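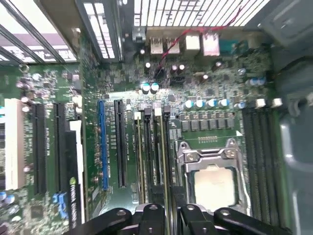

Muireann Mulligan wrote in to ask whether she could use the household vacuum cleaner on the inside of her desktop computer, as the fan had become louder than the television. We would leave the vacuum in the cupboard. The moving plastic nozzle can build up static, and it is easy to knock a small part off the board with it. A soft brush and a can of compressed air do the job better.

Dust in computers and other electrical things

Shut the computer down, switch off at the wall and pull out the mains lead. Press the power button once with the lead out, then leave the machine for a few minutes. Take it outside or into the garage if the weather is dry. Dust that has been sitting for years goes a long way.

Lay the case on its side on a firm table and remove the side panel. Put the screws in an egg cup. Touch the bare metal of the case before you touch anything inside, and do it again every so often while you work.

Hold the can of air upright and use short bursts. A tilted can spits out liquid. Hold each fan still with a finger or a cotton bud while you blow on it, so that it doesn't spin up. Work from the top of the case downwards, and leave the vents until last. A clean 1 inch paintbrush with natural bristles will shift what the air leaves behind on the grilles.

Don't spray polish, window cleaner or anything else wet inside the case. If a cable comes off, take a photo of where it was before you carry on with the rest.

Check that no lead is resting against a fan before the panel goes back on.

Television and hi-fi

Switch off and let the set cool. Dry microfibre cloth on the screen, brush on the vents at the back. Old T-shirts are fine for the casing but we don't use them on screens, where a seam or a bit of print can leave a mark.

Fridge coils

If your fridge has coils at the back, pull it out twice a year and brush them down. We do ours in March and again when the heating goes on. Unplug it first and put newspaper on the floor. A long radiator brush gets down between the bars.

Extractor fan in the bathroom

Turn it off at the isolator switch. Most covers unclip or have one screw underneath. Wash the cover in warm water with washing-up liquid, dry it properly, and wipe the blades with a barely damp cloth.

Enda Breathnach adds that an old pair of tights over a wooden spoon will reach behind a radiator - we tried it and it picks up a surprising amount.

Page last updated May 25, 2023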